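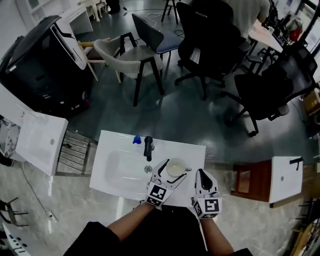
Gloves on, cup in hand, middle sink.

Evening, and my tea has gone cold while I tried to decide whether today was a good day. I think it was, mostly. We finally sat down and settled the house rules for the sink recordings, after weeks of everybody doing it their own way and me grumbling into my notebook.

The old sheet from Hundivix was 2 pages long and said hardly anything. "Move naturally," it said, and "keep the markers visible," and those two pull against each other more than you would think when you have a cube on each wrist and a basin to reach into. If I roll my left hand over to get hold of a cup by the rim, the cube can turn away, and then the software is left guessing where my hand went. So rule one in the new version is about wrists: check both cubes before you begin, turn them back if they have slipped, and if one gets bumped during a take, stop and say so out loud. I was the one who pushed for saying it out loud. I'm a little proud of that, silly as it sounds.

Rule two took us most of the morning. I wanted the free hand to have a proper resting place, and the others felt that was too fussy, that real people wave their hands about all over the place when they wash up (and they do, my goodness, my mother could have conducted an orchestra). In the end we agreed that the free hand may rest wherever it likes so long as it doesn't cover the thing being picked up. I can live with that.

Then there was the floor. I have been going on about cables since I started at Omside, and I went on about them again today, and this time it got written down! Cables coiled or run along the edge, chairs pushed back out of the walking path, and a look around before anybody changes sinks. You get so wrapped up in your hands with the gloves on that you forget you have feet. I still haven't won the argument about who does the looking. My vote is for the person wearing the gloves, every time, even if somebody else has just done it.

The count stands at 613 takes in the Mahmoudi folder, and more than 50 of those will have to be marked down under the new rules. That stung a bit, and a good number of them are mine from June, when I was new and quick and rather pleased with how quick I was. We talked about throwing them out, but I'd sooner keep them with an honest label. A robot can learn something from a clumsy take as long as the label says clumsy. Sarkora wants the next 300 all done to the new sheet, with no mixing of old and new in one batch, and I think that's fair.

My hands are tired tonight and I can still feel the shape of that little handle. Must remember to ask for a second pair of gloves in my size, and to print the sheet in bigger type so it can be read from the sinks. Bed now, and the cold tea can go down the drain.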